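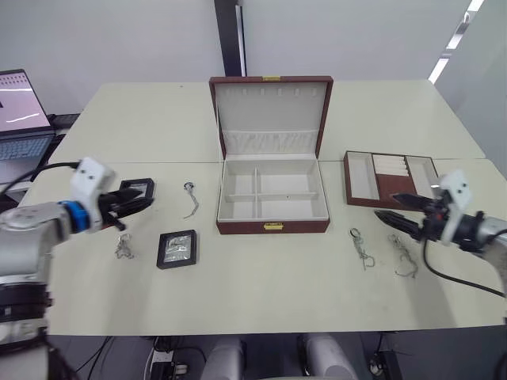 ## Jewelry box task, team Trorkix

Anneli Ojala, 16/02/2026

Our project uses two arms to pack necklaces into a jewelry box. The chains start loose on the white table, with the tray next to the box. We set a limit of 800 steps per run and planned 10 runs for each chain. Tangled chains are the hard part - the fingers tend to pick up two loops at once.

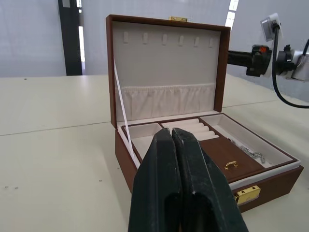
**Wrist view**

With the tray in the box, the fingers have to come in close to the ring rolls. One chain is in the large compartment on the right. We still need to work on the sliding lid with the gold handle, planned for March.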